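April, evening

Got in a little before 4 and made tea before starting anything. The roll of brown paper had been leaning in the corner by the door since last week and I was tired of stepping around it, so the table was the job for today.

The old paper came up in two pieces. It had gone soft along the front where I lean on it, and there was a ring from a mug near one corner that I am fairly sure was mine. Underneath, the tabletop was cleaner than I expected, apart from old glue. I went over it with warm water and a plastic scraper and then a dry cloth. My wrist is still sore from the scraping.

I cut the new sheet long and trimmed it after. Last time I cut it exact and came up short at the far end, and had to live with a patch for a month. The paper wants to curl back the way it was rolled, so I put books along the sides and left it while I sorted out the tape. Even so there are creases in it. I pressed the worst ones with my palm and gave up on the rest. They are faint and will probably flatten with use.

The tape is the blue kind from the hardware place on Rivas. I had half a roll left and bought 2 more on the way over. The half roll had dust stuck along its edge and tore every time I pulled it, so I threw it out after a few tries and opened a new one. I did the long lines first, then the crosswise ones, marking each end with a pencil tick and pulling the strip tight between the ticks before pressing it down. It is slow work for one person. You hold one end with a thumb and walk the roll to the other side, and by then the thumb end has lifted.

One of the crosswise lines has a gap in it on the right. I noticed it when I stood back and meant to fill it in, and then I was looking for the scissors and forgot. I still had not filled it when I left. I can't say it bothers me much.

After that I wanted something to put on the squares, just to get a feel for the size of them. The yellow plush was on the shelf with the other toys from the Plemus box. I like that one. It is a sort of duck, or close enough to a duck, all head and belly, with very short feet. It stands up by itself if you set it down with some care, and it is the only one out of that box that does. The long-eared one falls on its face and the gray one has to be propped.
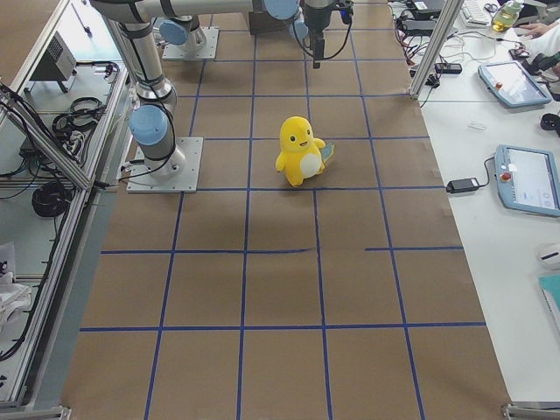 I went back to the box afterward and pulled everything out onto the floor. There were more soft toys in there than I remembered, a bag of wooden blocks, and a ball with a slow leak. Some of the toys still have their tags on. I have never decided whether to cut them off. They get in the way and they bend, but the tag is also the only place some of these things have a name or washing instructions, so I left them for now and put a note on the box to decide later.

I wrote up the list in the green notebook, one toy to a line, with the height next to it. The tape measure is in centimeters on one side and inches on the other and I switched halfway down without noticing, so the first page has to be done over. I crossed it out and started a new one, and got as far as the blocks.

Ate at the Sunama counter downstairs around six - rice and the fried eggplant, which was too salty again. I had a short conversation with the man at the next stool about parking on the hill. He pays 300 a month for a space and thinks it's fair. I don't have a car, so I agreed with him.

Came back up and swept. There were paper offcuts everywhere, and little curls of blue tape stuck to the soles of my shoes. I found three of them on the stairs. The longer offcuts I rolled and kept, since they are wide enough for wrapping. The short ones went in the recycling with the old sheet, folded over and over until it fit.

Things still to do: fill the gap in the line. Redo the first page of heights. Find a better lid for the Plemus box, or a different box. Write to Kandedham about the next roll of paper, because I have used more of this one than I planned, and they take a long time to answer. The last order came to a little under 400 with the delivery, and I would like to know before I order whether that has gone up. Also buy a second pair of scissors and keep them in the drawer where they belong.

The light over the table is strong in the late afternoon. I might put the blind halfway down tomorrow and see if that helps, or turn the shelf so I'm not squinting when I sit on that side.

Walked home the long way. It had rained while I was inside and the sidewalk by the school was covered in petals. Slept badly last night, so I am going to stop writing and go to bed. I left the window open a crack up there to get the damp smell out and I hope it doesn't rain again.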